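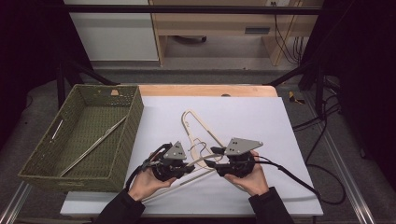

Both hand grippers on a hanger, white board down, basket at left.

Pralterbridge Hanger Cell – Setup and Care FAQ
Maintained by Grigoris Katsaros. Last revised Thursday, February 15, 2018.

Who is this page for?
Anyone with a shift on the Ultora hand grippers. If you only came to borrow a hanger, put it back.

Where does the basket go?
On the left side of the table, long enough within reach that your left arm stays bent. The white board stays flat and square to the table.

How should the cables run?
Off the side of the table and down to the floor, with slack. Move both arms through their full reach before you start. If a plug complains, it wins.

The jaws don't close evenly. What now?
Stop and unplug that gripper. Wipe the fingers, check the screws on the gray plate, and run the zero routine again. If the offset still reads over 19, write it in the log and swap the unit. Squeezing harder has been tried – extensively.

Can I take a hanger by its hook?
You can, but the thin wire ones like to spin. Grip the body instead.

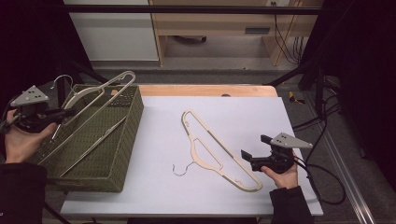

How often are the fingers replaced?
Every 3000 grips, or sooner if the pads look chewed. Spares are Novora part 2412, in the drawer marked Yoo for historical reasons.

What does error 109 mean?
The left gripper has lost its connection. Reseat the plug at the gripper end first, then restart the cell. Restarting first just gets you a second 109.

Who do I tell if something breaks?
Grigoris, in writing, before you go home.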